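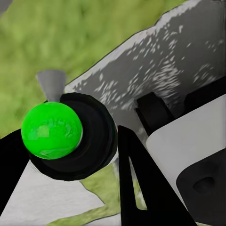 One member wrote in after the last newsletter to say that the quiz at Warnadbridge has become too hard, and that if she had wanted to feel stupid on a Friday she could have stayed at home and tried to change the energy supplier. Fair enough. She was not alone, although the others put it more briefly, and one of them on the back of an answer sheet.

So, the quiz. It has been running in the upstairs room for long enough that the carpet has been replaced under it, and in all that time the complaints have come in two sorts. Either the questions are too easy, in which case they come from the team called Rakitz, or they are too hard, in which case they come from everybody else. We have tried splitting the difference. It pleased Rakitz slightly less and the rest no more.

The November round was, we accept, a bit much. The geography section leaned heavily on rivers. The music section was fine if you had spent your youth in record shops and a long silence if you hadn't. The round on British cheeses was set by someone who plainly knows a lot about British cheeses and had been waiting for the chance. Of a possible 20 points on it, the winning table scored 9, and they were guessing by the end. Wensleydale was not the answer to any of them. Most tables had written it down anyway, several times, on the grounds that it had to come up.

From next month there will be some changes. The first half will be made of questions that a person might reasonably know from being alive and having a television. The second half can be as awkward as the setter likes, but a team may play a joker on one round only, and must say so before the round starts. The rule about saying so before the round starts has always existed. We mention it with nobody in mind, and would ask Balulska to read it twice.

The picture round stays. It is the only part of the evening when the whole room goes quiet, apart from the noise of people passing one sheet between six and asking whose glasses these are. Could teams please hand the sheets back at the end, as we are down to our last few good copies and someone has been doing the shopping on them.

Spelling doesn't count, unless it makes the answer into a different answer. The setter's word is final, even when the setter is wrong. Phones go in the bowl. Going to stand in the car park for some air between questions seven and eight is noted — and yes, we can see you from the window.

Money: the last quiz took about 600 pounds on the door and the raffle together, and 200 of that goes towards the roof over the bike shed, which now leaks in a place where it didn't before. The rest goes into the hall fund.

The raffle needs prizes. Unopened, please, and in date. The tin of Paredes sardines has been won three times and given back three times, and should be allowed to retire.

Doors at seven, first question at half past. Teams of up to six. If you come on your own we will put you on a table that is short, which may well be Rakitz, as they keep losing people.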